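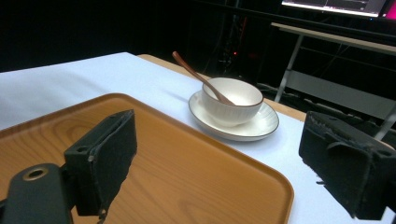
Fig. 1. Ribbed bowl and saucer with a brown rim line, on a white cloth.

Unit 4 handout: Setting up a breakfast service
Murwood Hospitality Certificate, instructor Hortensia Maldonado

Read this before the practical. We will not go over the cloth sizes again in class.

1. Linen

A table cloth should hang evenly on the guest sides. For a sideboard, the drop at the back matters less. Check each cloth for stains before you carry it out. Stained cloths go in the gray bin by the service door and get written on the laundry sheet. Do not turn a stained cloth over and use the other side.

Iron on the table only if the cloth is already laid and the pad is under it.

2. China

The school uses two patterns, Torine and Kinnunen. They do not stack together. Torine has the deeper well in the saucer, and a Kinnunen cup will rock in it. If you are short of one pattern, set the whole table in the other.

Carry bowls on their saucers, no more than 2 sets at a time until you have passed the tray test. Hold the saucer from below with the thumb flat on the rim. Keep fingers out of the bowl.

Chipped pieces are pulled at once. The August stock check found 149 pieces that had been put back on the shelf with chips, and most of them were saucers.

3. Hot cereal and soup

Warm the bowls before service. Ladle away from the guest. A bowl is filled to a finger's width below the rim. Wipe drips with the folded side cloth, and bring the spoon on the right side of the saucer.

4. Quantities

The Clollow banquet in your workbook is planned for 900 guests. Order bowls for 1000. Work out the saucers, spoons and side cloths from that number and bring your sheet to the practical. Show the steps. A bare total gets half credit.

5. Clearing

Clear from the right. Saucer and bowl come up as one piece, with the spoon lying in the bowl. Scrape at the station and never at the table. Stack saucers first, then bowls, no higher than your forearm.

Reading for next time: workbook chapter on buffet layout, and the page on chafing fuel. The tray test starts at 7:30 a.m. Wear closed shoes.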